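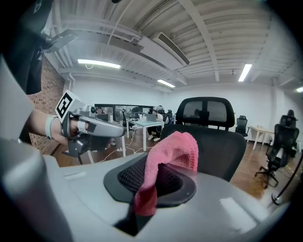

Should a town library charge fines for books returned late?
The evidence from our own branches suggests that it should stop doing so, and that the replacement charge for lost items should remain.

By Brock Lavoie
March 3, 2021

The Simard Public Library has collected late fees for as long as it has lent books. The present rate was set when the Wurkby branch opened, and it has been defended ever since on two grounds: that it brings books back, and that it helps pay for the service. Both claims deserve a closer look before the board votes on next year's schedule of charges.

On the first point, the record is weak. When fines were suspended last June, the return rate at Wurkby held steady. Most borrowers bring their books back within a few days of the due date whether or not money is owed. A reminder message sent before that date appears to do more good than a bill sent after it.

On the second point, the sums are small. Under the current rules, an account is blocked once it reaches 5 dollars. At the end of the year, 280 cards were blocked at Wurkby alone, and many belonged to children. A child cannot drive to the branch or decide when the family goes there. A household that owes for four picture books may simply stop visiting, and the library then loses both the reader and the books.

Supporters of fines argue that rules without a cost are unfair to those who follow them. This is a serious objection. A person who has waited eight weeks for a popular title has good reason to be annoyed with the borrower who keeps it. The proper answer is to suspend borrowing until the item is returned, and to bill for its full price if it never is. Such a rule falls equally on every cardholder. A daily fine is trivial to one family and a real burden to another.

There is also the matter of staff time. Clerks at the Lultano Street desk handle disputes over coins, issue receipts, and enter waivers by hand. Those hours would be better spent on story time, on help with job applications, and on the local history shelves, which have gone without a proper index for too long.

The board should end daily fines at all branches, clear existing balances that arose from lateness alone, and publish the return figures each June so that residents may judge the results. If returns fall sharply, the policy can be revised at the following budget meeting.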